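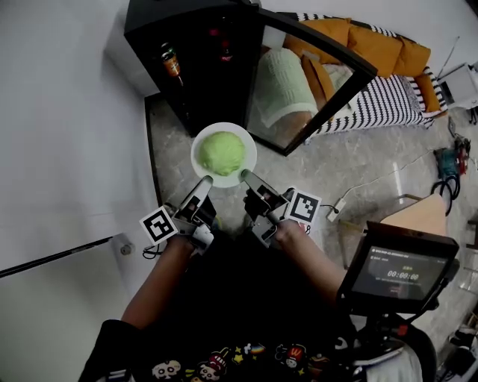 Wutthorpe, March

Green dough again, third batch this month. It went onto the white plate in one lump, and I put the plate down on the floor by the black cabinet. The floor is the coolest surface in the house at this time of year and the kitchen worktop is still covered with the parts of the Casex mixer, so the choice was simple enough.

Notes on the mix, while I remember them. Flour and water at the same ratio as last time, spinach reduced by a third. The colour is paler as a result, closer to lime than to leaf, and I prefer it. The February batch was nearly the colour of a garden hose and tasted of iron. Salt unchanged. Oil down to one spoon. Kneaded by hand for 10 minutes on the board, which my wrists noticed.

Texture is soft. It holds a rounded shape on the plate but I would not call it firm. The wide rim is useful here, as there is a margin for spreading before anything reaches the marble pattern, and I do not want to be scraping green paste off that again. If it relaxes too far I will work in more flour, a spoon at a time, and write down how many. Last time I did not write it down and had to guess.

The Asitz leaflet that came with the pasta roller says to rest a vegetable dough for 48 minutes. An odd figure. I suspect a translation or a conversion, but I have no better number, so 48 it is. Setting 6 for the final pass, then cut wide. The thinner settings tore it twice.

The cabinet door was left open. The glass shows part of the sofa back at you, and something pale and knitted as well. The bottles inside want sorting. The one with the orange label and the dark one with the red label have ended up as neighbours, and I should decide whether that shelf is for display or for storage — at present it is neither. The hinge has also started to click. I looked up a replacement from Cavalcanti and closed the page when I saw the postage.

The yellow cushions are back on the sofa, all three. The mustard goes better with the throw than the grey ones did.

Still to do: put the mixer back together, find the lid for the flour tin, wipe the glass. Roll out after six.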